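Counting birds is not the same as keeping them

Every spring the Bendbridge marshes get their survey. People walk the dykes at dawn, mark down lapwing and redshank, and send the sheets in. By the time the results come back in September the chicks have fledged or, more often, been eaten, and the money for the year has been spent.

I have walked those dykes for 15 years and I like doing it. But I have come to think we spend too much on finding out what we already know, and too little on the wardens who could do something about it.

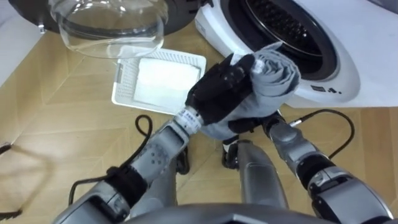

A rolled grey cloth held between two robotic hands.

Take the Maddocks side of the marsh. It covers 118 hectares and has one part-time warden, Ifor Ellis, who also looks after the sluices, the fencing and the car park. When a length of electric fence goes down in May, he has to choose between mending it and meeting the grazier about moving the cattle. Foxes come through a gap in a fence the same night it opens. The lapwing scrapes on the far field were lost that way last year, and the survey recorded the loss very accurately.

Alun Hopkin, who grazes the land, has asked three times for a second pair of hands in the breeding season. He would happily shift his bullocks a week earlier if somebody told him where the nests were. At present he finds out when he reads the report, as I do.
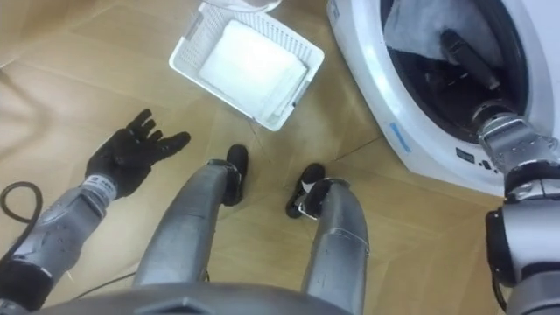
The usual answer is that funders want evidence. I accept that. A grant of public money ought to be accounted for, and a site with no records at all is easy to neglect. Floor Brouwer, who worked on wet meadows in the Netherlands before she moved to Plestwood, made this case to me at some length, and she is right that good figures have saved places from the plough.

Her meadows had people on them every day, though. The farmers knew the nests and mowed round them, and the counting came out of that work. Ours is done the other way about. We pay for the count first and hope that the care will follow — and in most years it doesn't.

I would do two things. I would survey Bendbridge in full every third year and make do with a short spring walk in between. Then I would put what was saved into a seasonal warden from March to July, with a van, a fencing budget and the authority to ring the grazier directly.

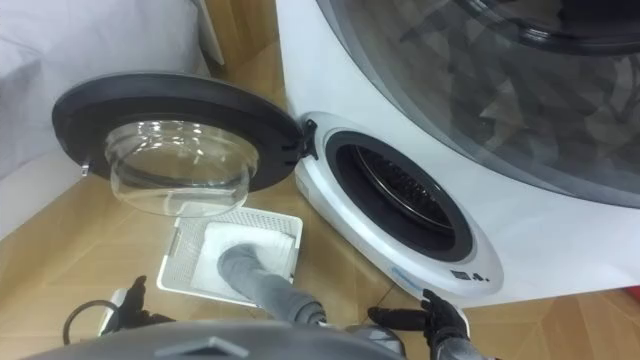 There is a risk in this. A bad year might slip past between full surveys, and a small drop is hard to spot from a single walk. A warden who is out there five mornings a week would notice most of it, and would notice while there was still time to fix a fence or hold the water level up for another fortnight.

The marsh plan is open for comments until the end of the month. I have sent mine in, and I hope others who know the place will do the same, whichever way they lean. The form has a box for monitoring and a box for visitor access. Comments on wardens have to go under "Other".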